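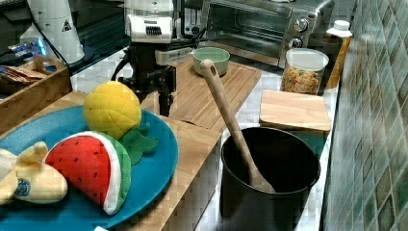

Wrist camera drifts on kitchen cell, 9 picks then garbage

Mellcombe Automation Board > Small Cells > Maintenance

prapai_t
Kitchen cell again. Galtumow arm over the counter, wrist camera on the stock bracket, two-finger gripper. I calibrate, it picks the plush pineapple like it was raised to do it, and then nine picks later it closes on air next to the pineapple with total confidence.

Done so far:
- recalibrated the camera to the wrist, 40 poses
- cleaned the lens
- torqued the bracket screws
- swore

Error always goes the same direction, toward the cable side. Home position checks out fine against the stop.

torque_goblin
Cable. Look at that loop coming off toward the left. Every time the wrist rolls, the loop tugs on something, and my money is on the bracket.

movis_fan
It isn't the cable. Everybody says cable. It's fault 2097 in the Movis controller, the one where the joint 6 offset goes stale after a soft stop. Check the log.

prapai_t
Log is clean. No 2097, no anything. The controller thinks we're having a lovely time.

Grabbed one off the wrist camera before I took anything apart:
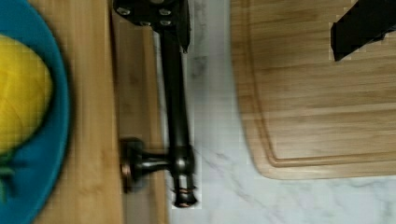 Wrist camera, faucet in the middle, one finger up in the corner.

torque_goblin
So your camera is staring at a faucet. Where's the finger supposed to be at that opening?

prapai_t
On mine, with the gripper wide open, it should come in from the top right. It does. I compared it with a saved one from November and it sits a bit lower than it used to, but I don't know if that's the bracket or me opening the gripper to a different width.

movis_fan
It's also slightly blurry around the faucet handle. If you're calibrating on blurry pictures you can do 40 poses or 142 and get the same mush. Let the arm settle before each shot.

torque_goblin
Blur doesn't pull the same way every time. A cable does.

movis_fan
A stale offset does too.

torque_goblin
The log is clean, he said so.

prapai_t
She. And yes, clean.

kettleblack
Can I ask the dumb one. Is the counter the same every time? We had a cell where the base was perfect and somebody kept sliding the boards over to make a sandwich. Post a wide shot from the side.

prapai_t
Not dumb. Boards do wander. Khurram looks after the counter end of things, I'll make him answer.

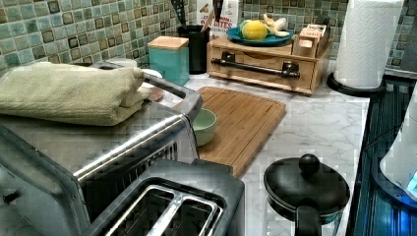
Posted by Khurram Minhas (counter_khurram), Sunday, 7:40 p.m.

Hello, I have been summoned.

The boards aren't fixed to anything, and neither is the plate. The lemon was up on the drawer box when I last looked. None of that should matter if the camera is telling the truth, as it finds the fruit fresh each time. It does matter if you teach the approach height off the board and then the board goes for a walk and you're over bare counter.

What I check before a run:
Toaster oven doesn't move. I use the corner of it as my reference, so please stop pushing it back to wipe behind it.
Lid on the saucepan, or the wooden spoon in the pot, pick one and write down which.
Paper towels stay by the backsplash.
Nothing tall gets added on the side the arm sweeps through.

On the cable I'm with the goblin. Prapai Thepsuriya will deny this, but the tie at the wrist was moved when the gripper was changed.

prapai_t
It was moved a little.

torque_goblin
I'd like that framed.

movis_fan
Moving a tie doesn't rule out the offset. Run it with the camera cable unplugged and touch the same point before and after nine picks. If the tip moves, it's the joint.

kettleblack
That's a decent test, to be fair. Do that before you cut any ties.

prapai_t
Did it. Blind playback, pointer in the gripper, nine cycles, touched the same pencil mark every time. So the joint's fine. Put the cable back with more slack and the tie one link up, on the forearm side. Recalibrated, with a pause at each pose (thanks movis_fan). On pick 31 now and it's still landing on the pineapple.

torque_goblin
Cable.

movis_fan
You changed two things at once, so we'll never know.

zerouali_parts
Which bracket is that? We sell a stiffer one.

prapai_t
Stock. Ask me again if it comes back. Going to let it run to 142 and then move the tie back to where it was, mostly to annoy one of you.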